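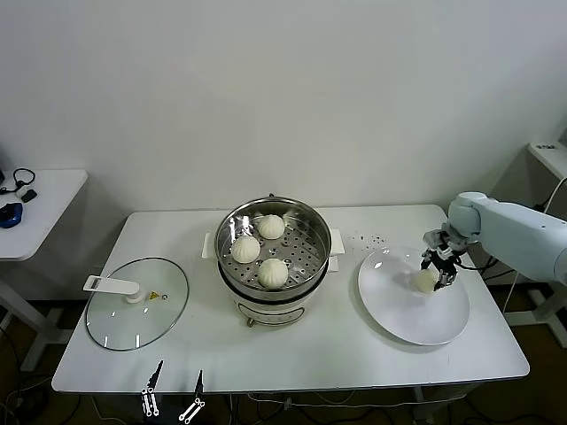

Steamed buns, batch 9
1 April 2018

Best pleats so far! I was ready to give up on the closing twist after batch 8, when half of them opened up like little volcanoes, but going back to a rolled disc with a thick middle and thin edges has sorted it. The tops are holding their folds right through the steam and they look like proper buns now.

Dough
Plain flour 250 g, warm milk, a spoon of sugar, dried yeast 3 g, a little oil. Kneaded by hand until it stopped sticking to the bench, then into the Boneo bowl with a damp cloth over it. 51 minutes for the first rise. I meant to stop at 45 and got caught up cleaning the rolling pins, but the extra did no harm at all, if anything the dough was nicer to handle. Knocked back, kneaded again (properly this time, see batch 6 for what happens when I skimp), cut and rolled.

Filling
Cabbage and mushroom, the Salem recipe with less ginger. Squeeze the cabbage harder than you think. I salted it, left it while I did the dough, then wrung it out in a tea towel and got nearly a mugful of water. Batch 7 had soggy bottoms and I'm now fairly sure that was the cabbage and had nothing to do with drips from the lid.

Steaming
Small batch in the electric steamer. It takes three comfortably in the steel tray, with space round each one for swelling. I tried squeezing in more last time and they grew into each other and tore when I pulled them apart. Very sad, still tasty.

Timings as run:
Second rise in the tray, heat off: 20 min
Steam from cold water: 14 min
Heat off, lid left on: 3 min
Lid off, out to the plate

That rest with the lid on is the bit I'm most pleased with. In batch 8 I whipped the lid off straight away and watched the skins wrinkle in front of me. Today they stayed smooth and round between the pleats. Might try 5 min next time to see if there's any difference, though I don't want them sitting there getting damp.

Lid goes down flat on the left of the table, well away from the plate. It comes off hot and dripping, so use the handle and tip it back over the tray for a second first. Keep the big white plate on the right, it's wide enough that the buns needn't touch while they cool. If they do touch, the skins stick together and peel, so lift and place, don't slide.

Tasting
Light, springy, a bit sweet. The crumb pulled into soft layers when torn. Filling could take more pepper. The underside had picked up the pattern of holes from the tray, which I rather like, but squares of baking paper would stop the sticking. Cletus shelf has a roll, top left, behind the cling film.

To do
Wipe down the table, there are dark specks on it between the steamer and the plate.
Empty the base while it's cool and descale it, I haven't done that since I started.
Weigh the dough pieces next time instead of guessing. Mine came out slightly different sizes.
Copy the timings on to the Kavow sheet so whoever does the red bean ones can start from here.
Try half milk, half water. The all-milk dough is lovely but it browns a touch yellow and I'd like to see how white we can get it.

Frozen leftover filling is in the small tub, enough for one more round. Use it before the end of the month.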